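Tema 4. Envases de plástico: del residuo al material recuperado
Apuntes de clase. Asignatura de Gestión de Residuos Urbanos

4.1 Qué entendemos por envase

Un envase es todo producto que se usa para contener, proteger, manipular, distribuir y presentar mercancías. En este tema nos limitamos al envase doméstico de bebida. El envase industrial se ve en el tema 6.

Conviene distinguir desde el principio tres elementos que suelen fabricarse con polímeros distintos: el cuerpo, el tapón y la etiqueta. El cuerpo de una botella de agua es casi siempre de PET. El tapón suele ser de polietileno de alta densidad o de polipropileno. La etiqueta puede ser de papel, de polipropileno o una funda retráctil que cubre buena parte de la botella.

4.2 Separación por densidad

El PET tiene una densidad superior a la del agua (entre 1,33 y 1,40 g/cm3) y se hunde. Las poliolefinas de los tapones flotan. Por eso las plantas trituran la botella con el tapón puesto y separan después las escamas en una balsa de flotación. La recomendación antigua de quitar el tapón antes de tirar la botella ha dejado de darse en muchos municipios.

Las fundas retráctiles de PET o de PVC son un problema aparte, pues se hunden junto con el cuerpo. El PVC, incluso en cantidades muy pequeñas, degrada el PET durante la extrusión y lo amarillea.

4.3 El color

El PET transparente incoloro es el de mayor valor. El azul claro se admite en muchas aplicaciones. El resto de colores se agrupa en una fracción mixta que acaba sobre todo en fibra, fleje o lámina. Los clasificadores ópticos de infrarrojo cercano identifican el polímero; el color se determina con un sensor de luz visible. Los pigmentos con negro de humo absorben el infrarrojo y la pieza no se reconoce.

4.4 Sistemas de depósito

El consumidor paga una cantidad al comprar y la recupera al devolver el envase. Para el ejercicio usaremos un depósito de 20 céntimos y una localidad que devuelve 2.000 envases. Calculad el importe reembolsado y comentad qué ocurre con los depósitos no reclamados. Extensión máxima: 2 páginas.

Lectura obligatoria: capítulo 2 del manual de Benedek Kiss. El capítulo sobre reciclado químico es voluntario y no entra en el examen de junio.

4.5 Compactación

Aplastar la botella reduce el volumen en el cubo y en el camión. En los sistemas de depósito, en cambio, suele pedirse que el envase llegue entero para que la máquina lea el código de barras. 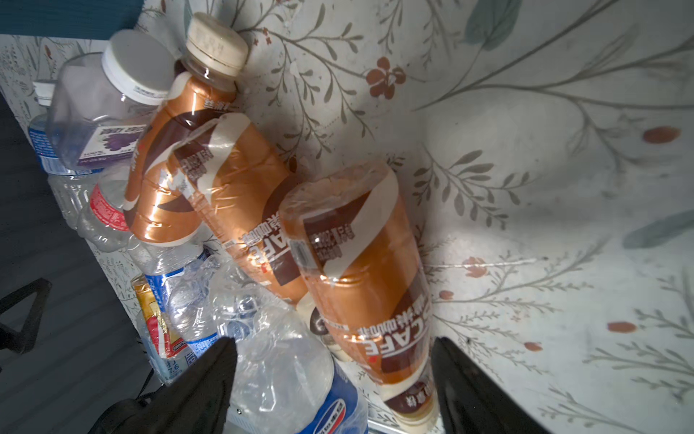
Zsófia Medve: en el apartado 4.5 yo añadiría que, si se aplasta, conviene volver a enroscar el tapón, porque suelto es tan pequeño que puede perderse por las cribas antes de llegar a la balsa de flotación.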